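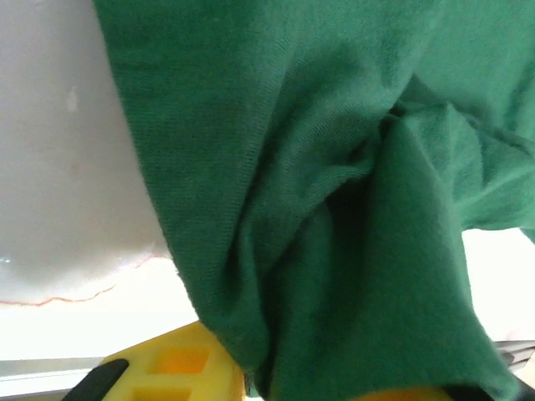
Why Clothes Crumple

Green knit cloth is made of tiny loops of yarn, all hooked together. Loops stretch and bend, so the cloth flops wherever it likes — usually the floor.

A seam is stiffer, with extra layers and stitches. Find the seams first and folding gets easier.
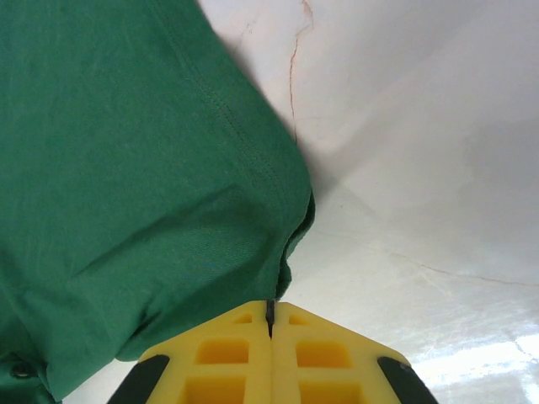

What gets wrinkles out before you fold?
Lay the cloth flat and smooth it from the middle outward. Grumbling is optional.

Shirts go in the basket once they're folded, which is the whole idea of a basket.

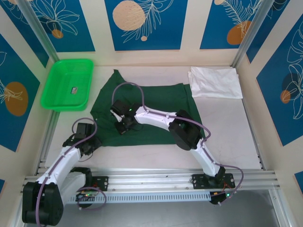 Try It

Fold one shirt 2 ways. Keep the smaller one.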